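Practice Diary: Entry for March 30, 2021
Erach Community Physiotherapy and Hand Therapy Service
Entry prepared by Azra Pavlović, Clinical Coordinator

The clinic opened at the usual hour and the morning list proceeded without cancellation. Dr Vesna Dervishi was on leave and her patients were seen by Valbona Stoyanova, with the exception of two post-surgical reviews that had been held over at the request of the referring surgeon. Those patients were telephoned yesterday and have accepted later appointments.

The principal business of the day was the revision of the hand and wrist pathway. The present pathway was written when the service occupied the Handov building and had a single treatment room. It assumes that splinting, wound review and exercise instruction all take place in the same appointment, with the same clinician. That has not been our practice for some time, and new staff have found the written version confusing. Ms Stoyanova tabled a draft in which splint fabrication is booked separately and the patient is seen for exercise instruction at the following visit. I support the change in general. My reservation concerns patients who travel in from Todorova, for whom an additional visit means most of a day away from work or from the farm. The draft has been returned to her with a request that it allow combined appointments for those patients, at the discretion of the treating therapist.
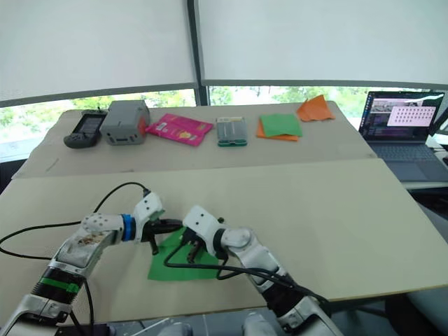 Discussion then turned to the home program sheets. Slavica Hodžić has reviewed the sheets for tendon repair, distal radius fracture and carpal tunnel release, and finds that the tendon sheet still refers to a splint strap we no longer stock. She also considers that the wording on oedema is too technical for most readers. I have asked that the revised sheets be written in plain language, that each exercise be given its own line, and that the instructions for when to telephone the clinic be moved from the back of the sheet to the front. Ms Hodžić will circulate the new wording before anything is sent to the printer. The last print run was 600 copies and a fair quantity remains in the cupboard. The remaining tendon sheets are to be withdrawn and recycled; the others may be used until exhausted.

At midday I met with the representative from Zornero regarding the thermoplastic order. The delay has been attributed to freight, and a firm delivery date could not be offered. We hold eight full sheets of the perforated material, which I regard as adequate provided it is reserved for custom wrist and thumb splints. Finger splints are to be cut from offcuts in the meantime. The representative was courteous but was not in a position to vary the price, and I did not press the matter. Should the delivery not be confirmed by the end of the fortnight, I will seek a quotation elsewhere.

The afternoon list ran late. A gentleman recovering from a crush injury to the dominant hand required longer than his allotted time, owing to stiffness at the middle joints of the fingers and considerable apprehension about moving them. Ms Stoyanova handled the session with patience. His grip remains weak, but he was able to hold a cup with the affected hand by the close of the appointment and left in better spirits than he arrived. She has recommended that he be seen weekly. I have authorised this and written to his general practitioner accordingly.

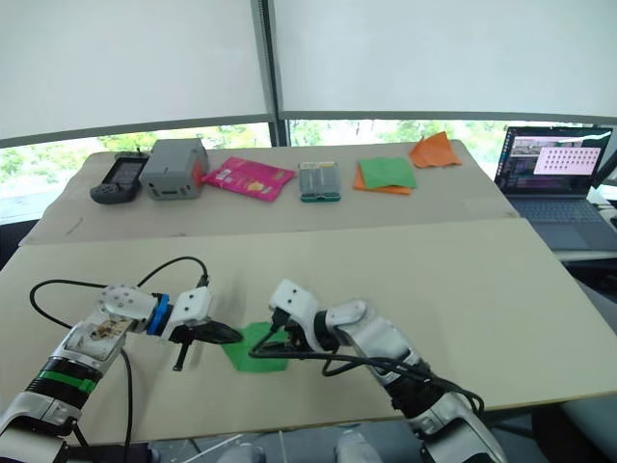
Two robot arms with their grippers at a green cloth on a light beige tabletop.

Suryani Hutapea, our student on placement, presented her case study to the staff after the last patient. She had chosen a fracture of the scaphoid, managed in a cast, with particular attention to the return of wrist extension once the cast was removed. The presentation was well organised and she answered questions on blood supply to the bone with confidence. I would have preferred a fuller account of the patient's own goals, which were mentioned only in closing, and I have said as much in her written feedback. Her supervisor at the university will receive a copy. Her placement concludes in June, and I intend to recommend that she be encouraged to apply should a graduate position be advertised.

Several smaller matters are recorded for completeness. The goniometer in the second treatment room is loose at the axis and has been set aside for replacement. The hydrotherapy referral forms have been reordered. A letter of thanks was received from the family of a former patient and has been placed on the staff noticeboard. The paraffin bath is due for its safety inspection and the contractor has been asked to attend before the clinic opens, so that the room need not be closed to patients.

One complaint was received, by telephone, concerning the length of time a caller had waited to speak with reception. I returned the call personally. The complainant had been attempting to change an appointment during the busiest part of the morning and accepted my apology. I have asked reception to offer a return call whenever a second line is ringing, and will review the arrangement with them next month.

The building was secured at 6:40 in the evening. Outstanding for tomorrow: the amended pathway draft, the letter to the surgeon regarding Dr Dervishi's two reviews, and the roster for the coming fortnight.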